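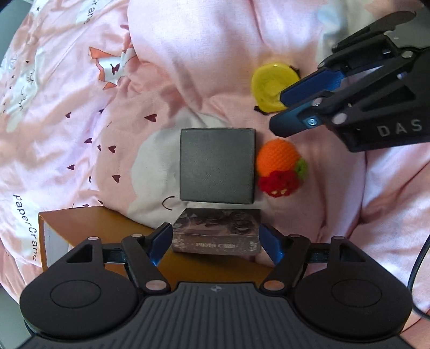 Warenkunde Textil und Papier, Block 2
Kleinteile auf textilem Untergrund: Ordnen, Stapeln, Verpacken
Skript zur Lehrveranstaltung, Stand 6. Mai 2022
Bearbeitung: Tsegereda Seyoum

1. Gegenstand

Behandelt werden kleine Geschenk- und Sammelartikel mit unterschiedlicher Formstabilität. Die Einteilung folgt dem Schema nach Clasen, ergänzt um die Klasse der gehäkelten und gestrickten Körper.

Klasse A: formstabil, kantig. Schachteln aus Karton mit oder ohne Deckel.
Klasse B: formstabil, mit beschichteter oder glänzender Oberfläche. Fotokartenboxen, laminierte Hüllen.
Klasse C: nachgiebig, gefüllt. Kissen, Polster.
Klasse D: nachgiebig, Maschenware. Häkelfrüchte, Strickanhänger.

Die dunkle Box mit dem Aufdruck "PHOTO CARD" gehört wegen ihrer glänzenden, geblümten Oberfläche in Klasse B, der flache orangebraune Karton darunter in Klasse A. Das weiße Kissen in Wolkenform ist Klasse C, die gelbe Häkelzitrone Klasse D.

2. Untergrund

Eine Tagesdecke auf einem Bett ist als Arbeitsfläche zulässig, sofern die Matratze nicht stark nachgibt. Gemusterte Stoffe erschweren die Sichtkontrolle. Auf einem rosa Bezug mit kleinen dunkelroten Herzen und dem Schriftzug "paper crane" heben sich graue und schwarze Teile gut ab, rote Maschenware deutlich schlechter. Bei der Endkontrolle ist daher die Decke einmal glatt zu ziehen und schräg von der Seite zu betrachten.

Falten unter einem Karton führen zum Kippen hochkant stehender Boxen. Der Karton wird vor dem Aufsetzen an allen vier Ecken angedrückt.

3. Stapelfolge

Grundregel: formstabil unter formstabil, nachgiebig neben formstabil. Eine Box der Klasse B steht auf einer flachen Schachtel der Klasse A ausreichend sicher. Eine mattgraue quadratische Schachtel auf einem Kissen, wie beim Wolkenkissen, gilt als Ablage auf Zeit und nicht als Stapel. Vor dem Einpacken wird die Reihenfolge umgekehrt oder aufgelöst.

Matte Deckel zeigen Druckstellen und Hautfett. Anfassen nur an den Seitenflächen.

4. Maschenware

Gehäkelte Früchte werden nicht unter Last gelagert. Angesetzte Teile wie das grüne Blatt am orangefarbenen Ball oder die gelben Samenstiche auf dem roten, erdbeerartigen Stück dürfen nicht als Griffpunkt dienen. Zulässig ist der Griff um den Körper. Nach Callon ist Maschenware mit aufgesticktem Dekor getrennt von Klasse B zu verpacken. Shih lässt die gemeinsame Lage zu, wenn eine Zwischenlage aus Seidenpapier eingelegt wird. Im Kurs gilt die Regel nach Callon.

5. Verpackung

Verwendet wird der Versandkarton Jorville 40. Einlage in dieser Reihenfolge:
Boden: flache Kartons
Mitte: Boxen und quadratische Schachteln, Deckel nach oben
Rand: Kissen, als Polster
Oben: Maschenware im Beutel

Der Karton wird geschlossen, sobald sich beim leichten Neigen nichts mehr verschiebt. Die Packliste führt jedes Teil mit Klasse und Farbe auf. Sammelbezeichnungen wie "Diverses" werden nicht anerkannt.

6. Aufgaben bis Juni

a) Packliste für eine eigene Zusammenstellung mit allen vier Klassen erstellen.
b) Stapelfolge skizzieren und die Ablagen auf Zeit kennzeichnen.
c) Callon und Shih zur Zwischenlage vergleichen, höchstens 2 Seiten.

Abgabe in Raum 309, Ablagefach 66.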